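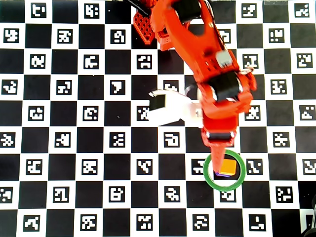
Okay, notes for the pickling talk. Slow down at the start, you always rush the start.

Hi everybody, thanks for giving up your evening for cabbage. I'm going to talk for half an hour, then we eat, so if you get bored just look at the jars on the back table and think about dinner.

Who here has made sauerkraut before? (Wait for hands.) And who has thrown a batch away? (Wait again. Put my own hand up, leave it up.)

I threw away my first four. The first went pink, the second went soft, the third smelled like a gym bag, and the fourth was probably fine but by then I'd lost my nerve. I was living in Prostivdale, in an apartment with one window that opened, and my downstairs neighbor left a note on my door that just said PLEASE.

Then I got handed a recipe by a woman at the Dronivach harvest supper, and it was written on the back of a parking ticket, and it had one line on it. Salt at two percent. No cup measures, no tablespoons. I had been using a tablespoon of whatever was in the cupboard, and one week that was fine table salt and the next it was big flaky stuff, so of course every jar came out different!

Say the sum out loud, people like to write it down. Weigh the cabbage after you've trimmed it. Multiply by 0.02. My last big one trimmed down to 1,856 grams, so that's 37 grams of salt. You can round. Please round. Cabbage does not care about a tenth of a gram.

Pause for the folks with pens.

Next bit is massaging, and I want somebody up front to do it while I talk. Bowl, shredded cabbage, salt, clean hands. Squeeze it like you're mad at it for a few minutes, then leave it alone for twenty, then go back. Most of the work happens while you're off doing something else. If there's a puddle in the bottom of the bowl when you tip it, you're ready to pack. If there isn't, wait some more before you go adding water — an old cabbage that's been in cold storage since fall can take an hour.

Packing. Push it down with your fist or the end of a rolling pin until the brine comes up over the top. Everything under the liquid is safe and happy. Everything poking out above it is where the fuzz starts. I use an outer leaf folded over like a blanket and then a small glass jar on top as a weight.

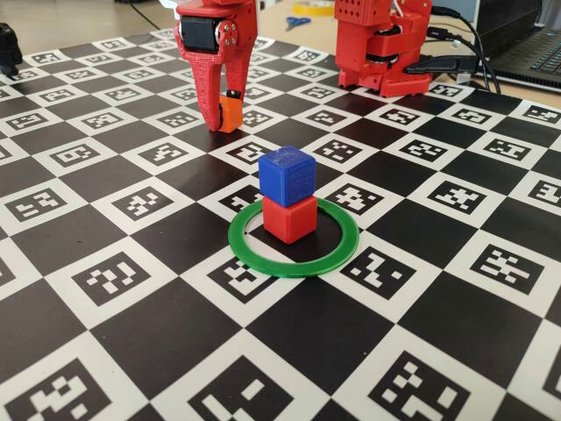 Obadia Swai wrote to me after the last time I gave this talk and said his grandmother never weighed a thing in her life, she tasted the cabbage raw and stopped when it was as salty as the sea, and in all those years he never saw her lose a crock. I love that, and I believe every word. My answer to Obadia was that she had made it every September since she was a girl and I've been at it for nine years with a bad palate. Go by taste if you've got the taste. I need the scale.

(If anyone asks, the ocean is a lot saltier than two percent. Don't get into it, you'll lose five minutes.)

Temperature. Mid-sixties is lovely. In a hot kitchen it goes fast and can turn mushy, so find a closet or a spot on the floor by an outside wall. Mine lives in the hall next to the boots. Start tasting at one week, with a clean fork, and stop when you like it. I like mine at three weeks. My sister likes hers at six days, when it's hardly anything more than salad, and we've agreed not to discuss it at Thanksgiving.

Burping the jars! Don't skip this slide. Loosen the lid once a day for the first week, over the sink, and put a plate under the jar the rest of the time. I lost the finish on a dresser.

White film on top, flat and kind of wrinkly, is usually kahm yeast. Looks gross, skim it off, carry on. Fuzzy and colored — blue, green, black, pink — throw out the whole jar. Say this twice. People always want to scoop out the bad part and save the rest, and I get it, you waited three weeks, but a cabbage is a couple of bucks.
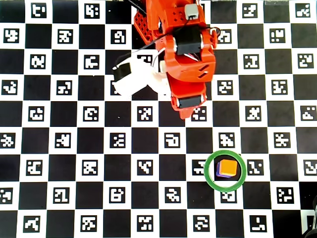 And once it tastes right, it goes in the fridge with the lid on tight, and it'll keep for months if you let it. Ours never gets that far.

Let me do flavors quickly. Caraway is the classic, a teaspoon for a quart jar. Juniper is good but go easy, five or six berries. Grated carrot makes it sweeter and gives you more juice. Swap in 200 grams of apple for some of the cabbage if you've got kids to win over, and weigh it all together before you do the salt. Garlic sometimes turns blue in there, and it's fine to eat, it just looks alarming.

Handout is on the chairs. Mention that the salt table goes up to 3,000 grams and the crock people can double it from there.

Questions, ten minutes, then food. The jar with the red lid is the hot one, tell them BEFORE they open it this time.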